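Cada Kitchen Loading Set

Data card and README, second release

What is in the set

The Cada Kitchen Loading Set covers one household job: putting used dishes, cutlery and containers into a dishwasher. It holds 1,764 short episodes. In each one, items go from a counter or sink area to a rack. The set was put together for people who study how dishes get placed, how racks fill up, and which items cause trouble.

Maintained by Dilani Pathirana and Kasun Kodikara. Item list and labels by Lutfa Jayawardena. Questions about the annotation files go to Kasun.

Folder layout

episodes/ has one folder per episode, numbered from 0001
labels/ has one text file per episode, same numbering
items/ has the item list and a short note on each item
splits/ has train.txt, val.txt and test.txt

The validation split has 300 episodes and the test split has 931. The test split is large on purpose. Most of our own work is on comparing placements, and we wanted enough of the awkward items in it. The remaining episodes are in train.

Items

The item list has 34 entries. An entry is a type of thing, so two dinner plates of different sizes share one. The groups are:

plates and shallow bowls
deep bowls
mugs and drinking glasses
clear containers, with or without lids
forks, knives, spoons and serving pieces
flat items such as trays and boards
other

"Other" is a mixed bag and should be treated that way. It includes a garlic press, a funnel and a Trendness measuring jug whose handle does not fit between the tines in any direction we tried.

Colors and materials are recorded where they could be read off the item itself. Where the material was unclear the field says unknown. Please do not fill these in by guessing from the shape. An earlier version had several containers marked as glass that were plastic, and Lutfa had to go back through all of them.

The kitchens

Episodes come from two kitchens, called A and B in the labels. Kitchen A is a corner kitchen with cream cabinets and a wooden countertop, and the dishwasher sits under the counter between cabinets. Kitchen B is a narrow galley with the dishwasher at the far end. Both dishwashers have a drop-down door and sliding racks, but the tine spacing is different, so a plate position from one does not carry over to the other.
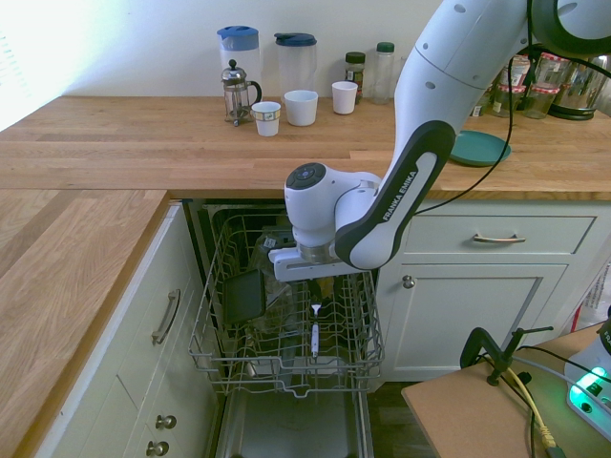 Kitchen A, rack out. Flat black item leaning at the left, clear glass container behind it, white-handled cutlery upright near the center.

Placement labels

Each placed item gets a position and a posture. Position is left, center or right, and front or back, as seen by a person standing at the open door. Posture is one of these:

upright — standing on end between the tines
leaning — tilted and resting against the tines
flat — lying across them
inverted — open side down
nested — inside or against another item

Leaning and upright are the two that annotators disagreed on most. The rule we settled on is that if an item rests on a tine at a visible angle, it is leaning, even if it looks stable. Nuwan Thambiah checked the disputed cases in June and his decision is the one in the files.

Cutlery standing up in the rack outside a basket is labeled upright, with the extra tag no_basket. Some people load that way and some don't. The labels make no judgment about it.

Known problems

Clear containers are hard to outline against the wires. Expect rough edges, mostly on the side behind the tines.

Late afternoon episodes from Kitchen B have glare on the door.

The lid field is blank for a batch of containers in train. It should be read as missing, not as "no lid."

Changes since the first release

Baking trays moved from "other" to flat items. Duplicate episodes removed. The posture label "angled" was dropped and merged into leaning. Qistina Nugroho rewrote the item notes, which are now in full sentences and easier to search.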